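손잡이형 그리퍼 턱이 덜 닫히던 문제, 기록

05/07/2023

지난번 글에서 Kistby 그리퍼로 집 안 정리 데이터를 모으기 시작했다고 썼다. 그 뒤로 문제가 하나 생겼고 원인을 찾는 데 꽤 오래 걸렸다. 같은 증상을 겪는 사람이 있을 것 같아서 순서대로 적어 둔다.

먼저 증상. 방아쇠를 끝까지 당겼다가 놓고 다시 당기면 턱이 다 닫히지 않고 멈춘다. 매번 그러는 것도 아니다. 처음에는 내 손이 지쳐서 덜 당긴 줄 알았다. 그런데 기록된 벌림 값을 보니 당김 센서는 최대치까지 갔는데 턱 쪽 값은 97%에서 멈춰 있었다. 3%면 별것 아닌 것 같지만 종이컵처럼 얇고 잘 눌리는 물건은 그 차이로 미끄러진다. 두꺼운 물건을 잡을 때는 티가 안 나니까 더 늦게 알았다.

더 곤란했던 건 수집 프로그램 쪽이다. 나는 Kinder를 쓰는데, 이 프로그램은 당김 센서 값만 보고 '닫힘'을 표시한다. 턱이 덜 닫혀서 물건을 놓쳤는데도 기록에는 정상적으로 잡은 것으로 남는다. 영상을 하나씩 돌려 보지 않으면 모른다. 그걸로 학습을 돌리면 로봇이 빈손으로 물건을 옮기는 동작을 배우게 된다.

그때까지 모은 구간이 3,795개였다. 전부 다시 볼 수는 없어서 턱 값과 당김 값의 차이가 큰 것만 골라내는 스크립트를 짰다. 그렇게 걸러진 것만 눈으로 확인했는데 저녁 시간을 며칠 썼다. 애매한 것은 다 버렸다. 살려 봐야 나중에 또 의심하게 된다.

원인은 처음에 세 군데를 의심했다. 배터리 전압, 손가락 패드, 턱 힌지.

배터리는 금방 제외했다. 완전히 충전한 상태에서도 똑같이 났다. 표시등은 문제가 생기는 동안에도 계속 초록색이었다. 이 표시등은 전원과 통신만 보여 주고 턱 상태는 보여 주지 않는다. 설명서에도 그렇게 적혀 있는데 나는 초록불이니까 괜찮겠지 하고 한참을 넘겼다.

다음은 패드. 무늬가 있는 파란 패드는 Indik에서 따로 산 것이다. 기본 패드보다 조금 두꺼워서 서로 먼저 닿아 턱이 안 닫히는 게 아닐까 생각했다. 패드를 떼고 해 봐도 증상은 그대로였다. 다만 떼면서 보니 한쪽이 살짝 밀려 있어서 다시 맞춰 붙였다. 이건 이것대로 고쳐야 할 문제였다. 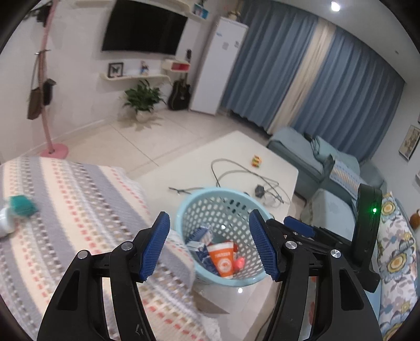
남은 것은 힌지였다. 나사를 하나씩 조금 풀었다가 다시 조이면서 턱을 움직여 봤다. 그중 하나를 풀었을 때만 턱이 부드럽게 끝까지 닫혔다. 조립할 때 너무 세게 조인 것이다. 처음 받았을 때 유격이 있는 느낌이 싫어서 내가 직접 더 조였던 기억이 있다. 결국 내 잘못이다. 세게 조이면 힌지가 뻑뻑해지고, 계속 쓰다 보면 마찰이 커져서 마지막 구간에서 멈추는 것 같다. 왜 가끔씩만 나타났는지는 아직 정확히 모르겠다. 한동안 쉬지 않고 쓴 뒤에 더 잦았으니 열이 관계있을지도 모른다.

고친 방법은 간단하다. 힌지 나사를 모두 풀고, 끝까지 조인 다음 조금 되돌린다. 그리고 풀림 방지제를 아주 조금 바른다. 많이 바르면 힌지 안으로 흘러 들어가서 또 뻑뻑해진다. Correia의 저강도 제품을 썼는데 다른 것을 써도 상관없을 것이다. 바른 날은 쓰지 않고 그대로 두었다.

안전 쪽으로도 하나 적는다. 점검하다가 손가락을 집혔다. 전원을 켠 채로 턱 사이에 손을 넣고 나사를 만졌는데, 멈춰 있던 턱이 갑자기 마저 닫혔다. 다치지는 않았고 자국만 남았다. 힘이 약한 기구라고 얕본 것이 문제였다. 나사를 만질 때는 전원을 끄고 배터리까지 빼는 것이 맞다. 당연한 말인데 나는 안 했다.

지금은 수집을 시작하기 전에 점검을 한다.

물건 없이 턱을 5번 여닫고 턱 값이 매번 끝까지 가는지 본다.
패드 두 개의 높이가 맞는지 옆에서 본다.
종이컵을 한 번 들어 올렸다가 놓는다.
전부 2분이 넘지 않는다.

Kinder 설정도 바꿨다. 당김 값 대신 턱 값을 기준으로 닫힘을 판정하게 했고, 두 값이 벌어지면 소리가 나게 해 놓았다. 기본 설정이 왜 당김 값인지는 모르겠다. 개발 쪽에 문의를 남겼고 답은 아직 없다. 답이 오면 이 글에 덧붙이겠다.

고친 뒤로 같은 증상은 나오지 않았다. 버린 구간은 5월 안에 다시 찍을 생각이다. 바구니에 담고 꺼내는 동작이 제일 많이 빠졌으니 그것부터 한다.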